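Talks > Kitchens and homes > Speaker notes

Living with the kitchen you already have: notes for the Sturnow talk

Dorothy Treloar

Reading time: 4 minutes 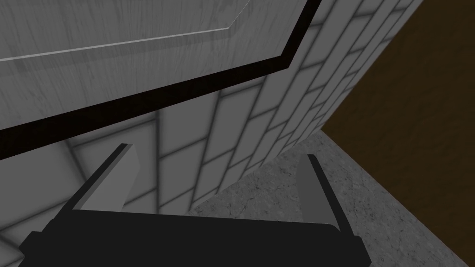 Slide 1. Cabinet-like panel with black trim, rendered.

Leave the title up while people sit down. Thank Leonor Carrilho for the invitation. Say the handout is by the door and that questions come at the end.

Opening. I have been fitting and repairing kitchens for 29 years. Most calls I get start with someone saying they need a new kitchen. Ask the room: who has said that in the past year? Wait for hands. Then: what was wrong with it? Take two answers and no more, last time this ran on.

The usual complaints are doors that don't line up, drawers that stick, nowhere to put the big pans, and bad light over the worktop. All of these can be put right without taking out a single cabinet.

Slide 2. The survey. In September Yuzuki Morikawa and I sent a form to households on the Sturnow list and got 1031 back. We asked what people disliked, what they had tried, and what they had paid. The full tables are in the handout, don't read them out. The point to make is that storage came first and colour came well down. People spend their money the other way round.

Slide 3. Doors and hinges. Pass the sample hinge along the front row. Explain the screws: one moves the door sideways, one moves it in and out, and on this type the height is set on the mounting plate. Half a turn at a time, then shut the door and look. If the screw holes in the side panel have worn, fill them with glued hardwood pegs, leave overnight and drill again. Someone will ask about longer screws. They come out through the other side.

Slide 4. Drawers. Empty it, take it out, clean the runners, put it back. If it still sticks, measure the cabinet inside at the front and again at the back. A difference of 2 mm is enough to cause trouble. Runners can be replaced on their own. Tell the Lemier Road story here if time allows (the cutlery drawer that had a teaspoon behind it for years).

Slide 5. Storage. Amândio Carvalho's drawing of the pan cupboard, before and after. He put in one extra shelf and turned the lids on end. Mention that shelves should carry the heavy things low down and that wall cabinets need checking for fixings before anyone loads them with plates. If in doubt, get someone in to look at the wall.

Slide 6. Light. Keep this short, Cristóvão Prata is covering it after the break. Just say that the ceiling light is behind you when you stand at the worktop, so you work in your own shadow. A strip under the wall cabinets, near the front edge. Anything wired in is a job for an electrician.

Slide 7. When to replace. Swollen chipboard at the base, damp in the wall behind, or a layout that really does not work for someone who uses a chair or a frame. In those cases repair is money wasted. Say this plainly, people think I am against new kitchens.

Closing. Ask them to pick one door or one drawer and do that first. I set aside 60 minutes for it, including finding the screwdriver.

Questions likely to come up:

Painting old doors. Yes, but clean off the grease first, sand lightly, prime. Laminate needs a primer made for it.

Worktops. Out of scope tonight. See me afterwards.

Where to get odd hinges. Take the old one with you to the shop. Radulović on the corner keeps a box of discontinued ones under the counter.

Bring: sample hinge, spare runner, pegs, handouts, long extension lead. The socket at the front is behind the piano.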